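Cirnamlow refits bench room at Asley with matte surfaces

Last updated: 2:45 p.m.

Cirnamlow has finished refitting its bench room in Asley, with dark work surfaces and a green backdrop replacing the old pale fittings. Work began in April and cost $3,000, including materials. Printed square markers are used on flat sheets and on upright objects such as cones, and glare from the former tabletop made some of them hard to read.

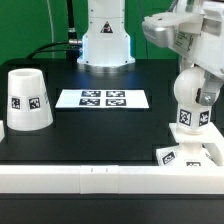

The marker sheets are printed in black on plain white paper by Staniforth, which has delivered 845 of them under the current order. Sheets are replaced when a corner lifts or the black areas begin to fade.

Dark gray panel stock comes from Tralberg. It has a matte face and is 2 mm thick. Kazuhiro Kinoshita, who drew up the material list, said gloss was the main concern – cleaning came second. "Matte stock shows dust and scuffs sooner. We accepted that," he said.
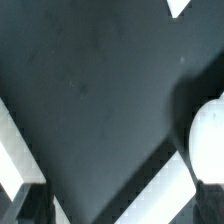

Dark gray panel, close up, with faint smudges and pale flecks.

Panels are to be wiped with a dry cloth at the end of each shift. Cirnamlow will check the surfaces again before placing a second order.

Comments (3)

pelham_k: Is the marker paper coated? Ours curls by the window.

Ostrow: Dry cloth just moves the dust around. Slightly damp works better on matte.

tinbench: What did they do with the old tabletop?

Contact the newsroom | Copyright Asley Trade News | Back to top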